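4.2 Setting up the risers and seating the choir

The Varurside folding risers come in sections. Each section has a locking bar underneath and a back rail that is packed separately. Set up on a level floor before any singers arrive.

1. Unfold each section and push the locking bar down until it clicks.
2. Place the sections in a shallow curve facing the conductor's stand. Leave a gap of 2 feet between the front step and the first music stand.
3. Join neighboring sections with the Mirden clips, one at the front and one at the back.
4. Fit the back rail to the top step and tighten both knobs by hand.
5. Walk the full length of every step. If a section rocks, unclip it and adjust the feet.

CAUTION: Do not let anyone stand on the top step until the back rail is in place.

Note: A full set holds up to 26 singers. For a larger choir, seat the basses on chairs at the side.
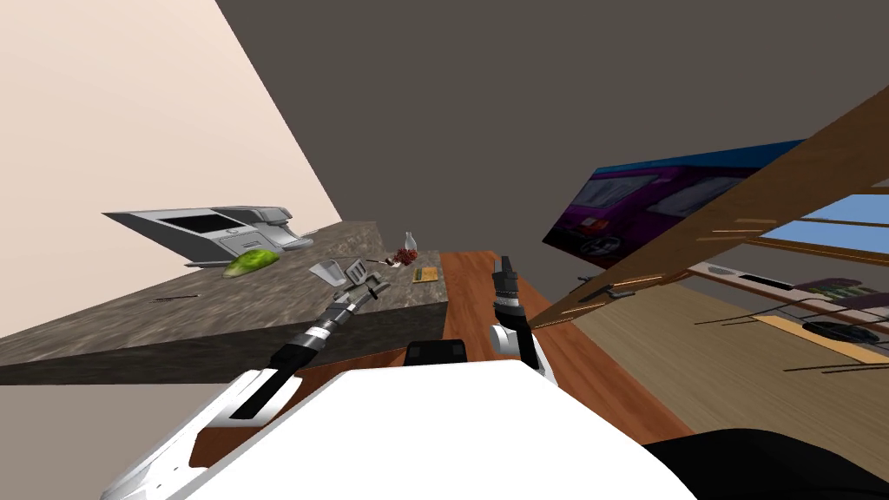
Tolera Wako writes that with the altos on the left, the second row could not hear the piano at all, and that turning the piano so its lid opened toward the risers fixed it. Try this before moving any singers.

6. Put the piano on the conductor's left, with the lid on the short stick.
7. Have the choir sing a slow passage while one person listens from the back of the hall. The Floramov warm-up sheet, page 5, works well.
8. If the sopranos are too loud, move them back one step and repeat.
9. Mark the final positions of the front feet with floor tape.

Note: Tape left down overnight can lift the finish on older floors. Remove it after the concert.

To order spare clips or feet, use part number 484 on the Stetsiuk parts form. Back rails are ordered by section length.

Section revised 13 May 2025.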